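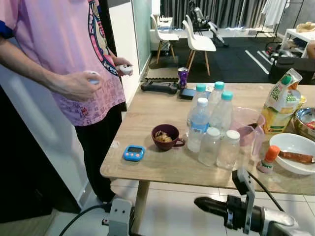
Category: Shared Rooms / Table and Worktop Check

Mundberg House – Monthly Safety Walk, Second Floor Common Room

Form 2, November. Comments are in the inspector's own words and stay on the form until the next walk.

1. Drinks kept away from electrical items
Result: FAIL
There is a black phone lying face up right by the bottles, and a game controller with a purple can standing just behind it. Last month's form says this was "resolved by reminder." I would like to know what the reminder was, as I can't see that it did anything. One elbow is all it takes. Move the electronics to the shelf or move the drinks to the counter. I don't mind which.

2. Open or unlabeled containers
Result: FAIL
Six clear plastic bottles in one bunch. One has a label and is half full. The two short ones at the front are empty and can go in the recycling today. I was told they are being "saved for something." They were being saved for something in the last report too. House rule is that any bottle with liquid in it carries a name or a label, and I am not going to take anyone's word that it's only water.

3. Food left out
Result: FAIL
Maroon mug with a little brown, crumbly food in it. I did not taste it and I did not ask. The pest contractor, Trullomico, charges us 400 for a callout and their last letter mentioned crumbs in this room. Mugs go back to the kitchen and get washed. The new sign over the sink has not changed anything so far, and I doubt a bigger sign will.

4. Table condition and stability
Result: PASS
Light wooden table, thick legs. I pushed on it from both ends and it did not rock. The Grakari sales sheet promises it will hold 50 kg "with ease," and I would still rather people did not sit on it. Check the leg bolts again in the spring, whatever the sheet says about them never needing it.

5. Floor around the table
Result: PASS, with comment
White tile, which gets slick when it's wet. The non-slip treatment we paid for was supposed to last five years. I walked it in ordinary shoes after mopping and was not impressed. Spills off this table end up on that floor, so see item 1.

6. Measuring jug and kitchen items out of place
Result: FAIL (minor)
The pink plastic jug belongs in the kitchen. If it is being used for drinks, fine, but then it needs to be washed before it goes back with the baking things. I have no way to tell from the form who last did that, and the column for it has been blank for months.

7. Timer
Result: NOT RATED
Small blue digital timer, near the front edge of the table. It is meant to stay beside the stove, where the Mushi cooking group uses it. The group says there is a second one. I have yet to see the second one. Until I do, this one goes back, and in any case it should sit farther in from the edge.

8. Clear space for setting things down
Result: FAIL
Too much on the tabletop. Anyone carrying a hot dish in here would have to shove something aside first. Suggested fix from the last house meeting was "a basket." A basket just means the same pile with a handle on it. Clear the table by 11 each night.

Follow-up
Items 1, 2 and 3 to be rechecked before the end of the month – without notice this time, as the announced visits seem to produce a very clean table for one morning. Items 6 and 8 at the next regular walk. Item 7 stays open.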